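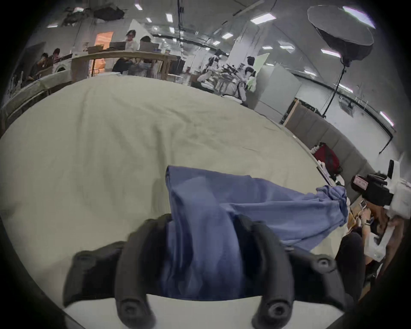

Según Bram Hoekstra, el año pasado el curso empezaba por la amortización y la mitad del aula pidió que empezara por las pinzas, porque las pinzas se rompen antes. Le hago caso. Tema 4, entonces: presupuestar un puesto de manipulación de tela con dos pinzas de mano.

4.1 Lo que sale en la oferta

Trabajaremos con dos ofertas por la misma pareja de pinzas. Stenurik pide 1898 euros y suministra en 6 semanas. Juhász pide 1182 y suministra cuando Dios quiere, dato que en su PDF figura como «plazo a convenir». La diferencia da para bastantes sábanas, que también hay que presupuestar y que ningún alumno ha incluido jamás en la primera entrega.

Antes de elegir, lean las condiciones. En una de las dos ofertas los dedos de repuesto van aparte, igual que el cargador -- no diré en cuál, para eso está el ejercicio.
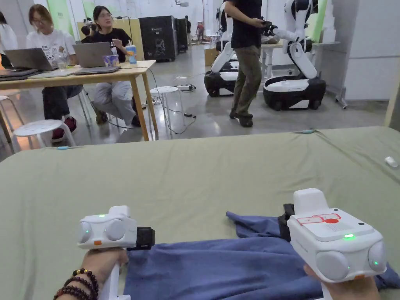 4.2 Lo que no sale

Una pinza de mano necesita una mano, y la mano cobra por horas. En la hoja de cálculo, la partida de personal suele llegar en mayo, cuando el material ya está comprado y queda presupuesto para que alguien lo mire con cariño. Pónganla en la primera fila.

Añadan mesas, taburetes, portátiles, regletas y ropa. La ropa se compra por colores y tejidos distintos; quien lleve la de casa, que no me pase luego la factura de la tintorería.

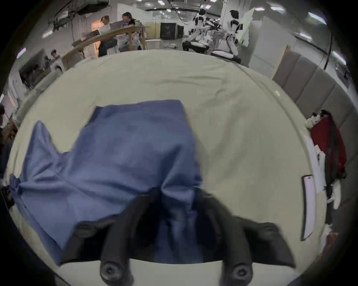 4.3 Robots: comprar o esperar

Malcolm Fothergill defiende comprar el robot el último, con los datos ya recogidos. Zasadov, que vende robots, defiende lo contrario. Los dos argumentos están en la carpeta de Uvport, y el segundo trae bastantes más fotos.

Entrega: una hoja de cálculo por pareja, con IVA, transporte y una partida de imprevistos superior a cero. «Varios» no cuenta como partida. Se admiten 6 líneas de justificación; la séptima no la leo.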